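Início | Casa | Cozinha | Lavandaria | Arquivo | Contacto

Ferro a vapor vertical Kikesent: três meses de uso

8 de mar. de 2020 – por redação Callside

Comprei em dezembro, na promoção, e só agora tenho coisas para dizer que valham a pena. Já recebi mensagens a perguntar se compensa face a um ferro normal. Resposta curta: depende do que passam. Resposta longa, vai já a seguir, escrita à pressa entre duas máquinas de roupa.

O que vem na caixa. O aparelho, uma escova que encaixa na cabeça, uma luva fininha (não confiem muito nela), um copo medidor e o manual. Manual em sete línguas, português incluído, traduzido às três pancadas mas percebe-se. Não traz saco de arrumação. Pelo preço podia trazer.

Depósito de 300 ml. Parece muito até começarem a passar camisas. Numa manhã de roupa de trabalho encho duas vezes, às vezes três. A tampa é de borracha e prende mal quando está molhada – já entornei água nas meias, no chão, uma vez dentro do chinelo. Aprende-se a empurrar com o polegar até fazer clique. Se não fez clique, não está fechada.

Aquecimento. Rápido. Ligo, vou buscar os cabides, volto e a luz já está verde. O meu antigo, um Steststead de base larga, pedia paciência e cuspia calcário castanho nas golas brancas. Este ainda não cuspiu nada, mas uso água destilada desde o primeiro dia, portanto não sei o que faria com a da torneira. Aqui a água é duríssima.

Peso. Depósito cheio, nota-se. Nos primeiros minutos tudo bem, depois o pulso começa a queixar-se, sobretudo em vestidos compridos em que se anda com o braço lá em cima. Quem tem tendinites pense bem, ou então procure um modelo com depósito no chão e mangueira.

Camisas de algodão: fraco. Digo já. Tira o pior, fica apresentável por baixo de uma camisola, mas punhos e carcela nunca ficam direitos. Para entrevista ou casamento vou buscar o ferro velho e a tábua. Linho, pior ainda, nem tentem. O manual promete linho e eu gostava de ver.

Viscose, poliéster, malhas finas: muito bom. Uma blusa que no ferro me ganhava sempre brilho nas costuras saiu daqui impecável. Cortinados também, pendurados no varão e tudo, foi o que mais me convenceu. Comecei pela sala e acabei por fazer a casa inteira nessa tarde. Casacos de lã com a escova, de cima para baixo, sem carregar. Tira o cheiro a fritos e a guarda-fato fechado.

T-shirts é caso à parte. Penduradas, o tecido foge e a bainha enrola. Deitadas sobre a cama ou uma toalha grossa dá mais jeito, só que este aparelho foi feito para trabalhar na vertical e quando se inclina demais pinga. Meio depósito, no máximo, e botão de vapor em toques curtos. Esticar com a mão livre, puxar as costuras dos lados, passar o meio primeiro e a gola no fim.
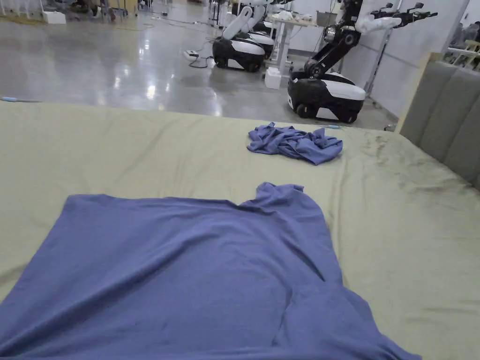 O cabo. Dois metros e pouco, diz a ficha, e chega para a minha tomada ao lado da janela. Na casa de banho já não chega. É grosso, o que me dá confiança, mas torce-se todo e não tem onde enrolar. Ando com um elástico de cabelo a segurar aquilo.

Barulho: um ronco baixo mais o sopro do vapor. Não acorda ninguém no quarto do lado. O gatilho tem trava para vapor contínuo, boa ideia, e fica dura ao princípio. Ao fim de umas semanas já cedeu.

Avaria até agora, uma meia avaria. Deixou de deitar vapor em janeiro, liguei para a assistência (a loja onde comprei, Avotiņš, passa a chamada) e mandaram-me fazer uma limpeza com vinagre, coisa que não vem no manual. Meia hora de molho, duas passagens de água limpa, voltou a trabalhar. Cheirou a salada durante uns dias. Esperei 17 minutos ao telefone, com musica.

Contra o Steststead vertical, que experimentei emprestado: esse deita mais vapor e cansa mais o braço. A cabeça é maior, boa para lençóis e má para mangas. Ficava com o Kikesent na mesma.

A favor – aquece depressa, trata bem os tecidos delicados, ocupa pouco na prateleira.
Contra – tampa do depósito, cabo, algodão grosso.

Comprava outra vez? Em promoção sim, a preço inteiro nao. E não deitava fora o ferro antigo. Falta-me testar em fatos, quando tiver um à mão acrescento aqui.

Última atualização: texto corrigido na parte da limpeza com vinagre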